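Section 8. Running the tabletop demonstration on a visitor day

This section covers the pick-and-place demonstration with the Prindcombe arm and the Flulik padded gripper. It assumes the arm is already bolted down and has passed the morning check in Section 2. If you are showing the arm on the large floor stand, see the separate Villalba stand guide.

8.1 Before the doors open

1. Wipe the tabletop and lay the placemat under the arm. It does not have to be square to the table. The arm finds the objects, not the mat.

2. Check the foam pads on the inside of both fingers. Press each pad with your thumb. If a corner lifts, replace the pad. Spare pads are in the lid of the gripper case.

3. Follow the gripper cable with your hand from the wrist down to the controller. It must have slack at every point of travel.

4. Start the controller and load the program named KITCHEN. The ready light takes up to two minutes to come on.

5. Set the grip force to 8. This is the setting for light cartons and soft toy food. Do not use the setting for solid blocks.

CAUTION: At higher settings the fingers will crush a thin carton. The program does not warn you, and the arm will carry on as if the pick went well.

6. Mark the visitor line on the floor with tape. It must be at least 400 mm beyond the farthest reach of the arm on all sides.

8.2 Setting out the objects

Use the kitchen set that came with the Lukov demo case. Any mix will do, but keep these points in mind:

Leave a finger's width or more between objects. The gripper needs room on both sides.

Stand cartons upright. A carton lying flat is a harder pick and is slow to watch.

Keep pots and bowls back from the mat. The wrist is wider than it looks from the front.

Small round pieces may roll. Put them down last.

8.3 Running a pick for visitors

1. Ask the visitors to stand behind the line. Wait until they have done so.

2. Let one visitor choose an object. Small children tend to choose the butter, and it is a good first pick.

3. Press START once. The arm moves over the mat and lowers the gripper.

4. Keep one hand near the stop button for the whole run. Talk to the visitors, but watch the arm.

5. Put the wrist view up on the second screen when the fingers close. People at the back can't see the grip from where they stand, and this is the part they ask about most.
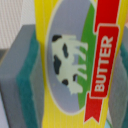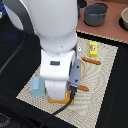
The butter carton between the padded fingers, and the arm over the placemat.

6. When the arm has let go and gone back to the rest position, press HOLD. Only then may you reach in to move things.

NOTE: A full run takes 29 seconds with the speed dial at the middle mark. You can turn it up for a technical group. For school groups leave it where it is -- they like to guess what comes next.

7. Put the object back by hand and start again with the next visitor.

8.4 If a pick fails

The gripper closes on nothing. Press HOLD, move the object a little toward the middle of the mat, and press START again.

The object slips. Look at the pads first. Dust from cardboard builds up on the foam over a long day and the grip gets worse. Wipe with a dry cloth. Do not wet the pads.

The arm stops by itself. It has touched something. Clear the mat, press RESET and run it once with no object before going on.

CAUTION: Never catch a falling object while the arm is moving. Let it drop.

8.5 Closing down

1. Send the arm to REST and switch off at the controller, then at the wall.

2. Open the fingers fully before storage. Pads left pressed together overnight take a set and have to be replaced.

3. Return the kitchen set to the case and check it against the list inside the lid.

4. Write the number of runs in the log. Pads are due for a change after some 400 picks.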